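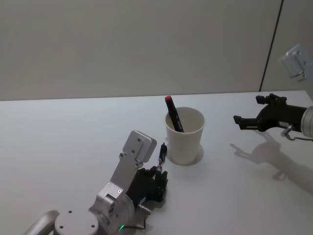 Lillham opens its workshops to outside visitors once a year, in August, and this year the stationery and small goods section was on the route for the first time. I went for the packaging side, as our own supplier of desk sets is changing and Lenico has been suggested as a replacement. The tour began in the sample room, a long space with white tables, where items are tried against each other before anything is ordered in quantity. The plain paper cup is the unprinted blank, with a slight taper and a rolled rim, and a black marker with a red cap stood in it at a steep lean. Full-length markers are the awkward case for a cup of this kind. The weight of the pen sits well above the rim, and a light cup has little of its own to set against it.

Gráinne Egan took our group round. She has run the section since it moved from Dovside and was precise about what she did and did not know, which made note-taking easy. The group was 23 people, too many for the sample room, and those at the back missed most of the first part. A second guide would have helped.

From the sample room we went through to board storage. Blanks come in flat from Saliba and are kept on racking for at least 20 hours before forming so that they settle to the humidity of the building. Egan showed us two stacks, one rested and one straight off the lorry. The difference at the edges could be felt with a thumb. The fresh stack had a slight wave along the grain and would, she said, give trouble at the side seam.

Forming is done on one machine. The blank is wrapped, the seam is heated and pressed, the base disc goes in and the rim is rolled last. The rim does more work than I had assumed. It carries most of the stiffness at the open end, and a cup pulled before rolling could be flattened with two fingers. Ruairí Mac an tSaoi, who sets the machine up, had kept a tray of rejects for visitors to handle: split rims, seams out of line, a base seated too high. A base set too high also raises the contents, and for a pen pot that makes the lean worse.

The stability test was the part I had come for. It is a simple rig - a board hinged at one end, a screw at the other and a scale marked on the side. The cup is loaded with a marker, cap upwards, and the board is raised until it goes over. Aidan Mulligan ran it three times with the marker leaning uphill and three times with it leaning downhill. Downhill is the worse case by a good margin. He then repeated the downhill run with a heavier base disc and got a modest improvement. I asked for the angles in writing and have been promised them.

Packing is by hand, in nested sleeves, with 1000 cups to a carton. Pens are bought in and packed separately. The desk set as sold puts the two together only at the last bench, which had produced 387 sets by the time we reached it at half past two. The sleeves are paper and are torn open, so a part-used sleeve has to be folded over or it collects dust.

Points to follow up. The minimum order for a printed cup was given as one pallet, but Sorcha Kavanagh in the office thought it had changed, and the current sheet should be checked. The heavier base is not in the catalogue. Delivery is from Lillham only, as the Dovside store has closed.

Visitor parking is behind the boiler house and is signed from the north gate only. Tea was provided in the canteen. Safety shoes are required past the sample room and can be borrowed at reception, although the larger sizes had gone by one o'clock.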